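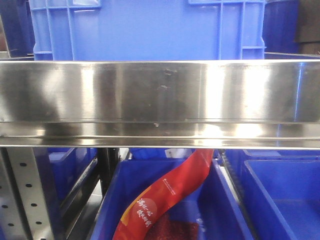
A reader wrote in to ask me why plastic crates have all those bumpy lines on them, and whether they're only there to look fancy. I love this question! I have stared at a lot of crates in my life (I used to help out in the stockroom of a shop called Lelard, where we had 217 of them), and I wondered the same thing for ages.

Those raised lines are called ribs, a bit like the ones in your chest. Look at the light blue crate up on its shelf and you'll see ribs at both ends of the front wall, some going up and down and some going across, so they make little boxes. The middle part is smooth.

So what do ribs do? Try this at home. Take a sheet of paper and hold it out flat by one edge. Flop! Now fold it back and forth like a fan, with 6 folds or more, and hold it out again so the folds point away from you. It stays up much better, doesn't it? You didn't add any paper. You only changed its shape, and now it's harder to bend.

Plastic works the same way. A crate with thin, plain walls would bulge when you filled it with potatoes or library books. You could make the walls really thick, but then the crate would be heavy before you put a single potato in it, and my arms would like to complain about that. Ribs let the walls stay thin and still be stiff.

Shelves use the same trick. The long shiny metal piece under the crate has a flat front, and then a step along the bottom called a lip. A bend in metal is like a fold in your paper fan, so it helps a long shelf not to sag.

And why leave a smooth patch on a crate? Lots of crates have one, and it's a very handy spot for a label. At Lelard we stuck ours there, and mine were always crooked. Labels don't stick well to bumpy places. I tried once and it fell off by lunchtime.

Now you can go rib hunting! Turn over a plastic stool, or peek underneath a storage box lid. Cardboard has a hidden wavy layer inside that does a similar job, so look at the torn edge of an old box too. I found over 4 kinds of ribs in my kitchen, and the best ones were under the dish rack.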